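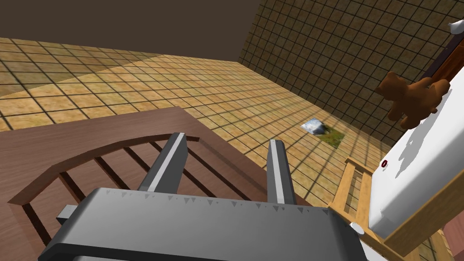

# Restitution du dépôt de garantie : retenue pour usure d'un meuble en bois

**Rubrique :** Location meublée, état des lieux de sortie
**Question n° 3729**, déposée le vendredi 23 décembre

Madame, Monsieur,

J'ai occupé pendant quatre ans un appartement meublé dans la résidence Alcombe, gérée par l'agence Jernero. Le bail a pris fin en septembre et les clés ont été remises le jour de l'état des lieux de sortie. L'agence m'informe à présent qu'une somme de 225 euros sera retenue sur mon dépôt de garantie au titre du « ponçage et revernissage du buffet ».

L'état des lieux d'entrée mentionne un buffet en bois « en état d'usage ». Celui de sortie porte la mention « vernis terni, micro-rayures sur le plateau ». Aucune facture ni aucun devis ne m'a été communiqué. Le gestionnaire fait valoir que le meuble est ancien (il serait daté de 1881, ce qui ne figure dans aucun document signé) et qu'il exige pour cette raison un entretien particulier.

Je souhaiterais savoir si cette retenue est fondée et, dans la négative, selon quelle procédure la contester.

Avec mes remerciements anticipés,
Caroline Nyanda

## Réponse 1 (retenue par l'auteure de la question)

Madame,

Le locataire répond des dégradations survenues pendant la durée du bail. Il ne répond pas de la vétusté, c'est-à-dire de l'altération résultant du temps ou de l'usage normal du logement et de ses équipements. Un vernis terni et des micro-rayures, après quatre années d'occupation et sur un meuble déjà décrit comme usagé à l'entrée, relèvent en principe de cette seconde catégorie.

Par ailleurs, toute somme retenue doit être dûment justifiée. Un devis peut suffire, l'exécution préalable des travaux n'étant pas exigée, mais une simple ligne dans un courrier ne constitue pas un justificatif.

Il vous est conseillé de procéder comme suit :

1. Relire le bail et ses annexes afin de vérifier si une grille de vétusté y a été jointe.
2. Adresser à l'agence une mise en demeure par lettre recommandée avec avis de réception, en rappelant les mentions exactes des deux états des lieux.
3. À défaut d'accord, saisir la commission départementale de conciliation, dont l'intervention est gratuite.
4. En dernier lieu, porter le litige devant le juge compétent.
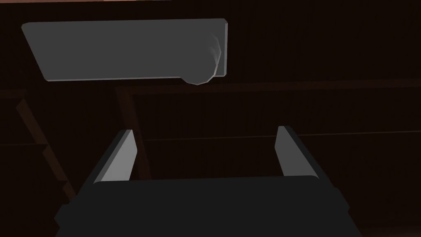 S'agissant des délais, la restitution doit intervenir dans un délai d'un mois lorsque l'état des lieux de sortie est conforme à celui d'entrée, et de deux mois dans le cas contraire. Passé ce terme, le solde restant dû est majoré de 10 % du loyer mensuel hors charges pour chaque mois entamé. Le second délai paraît expiré dans votre situation. Il convient de le mentionner dans le courrier.

## Réponse 2

Bonjour. Même difficulté à la résidence Pendusen, pour une table. L'agence a renoncé après réception du recommandé. Conserver impérativement l'avis de réception.

## Réponse 3

Il me semble que les meubles anciens obéissent à un régime distinct et que le locataire doit les faire revernir à ses frais. À vérifier auprès d'un professionnel. L'entreprise Nzioka établit des devis dans ce domaine.

> **Note de la modération :** la réponse 3 ne cite aucun texte à l'appui de son affirmation. L'ancienneté d'un meuble ne met pas, à elle seule, son revernissage à la charge du locataire. Les lecteurs sont invités à se reporter à la réponse 1 et, au besoin, à consulter l'agence d'information sur le logement de leur département.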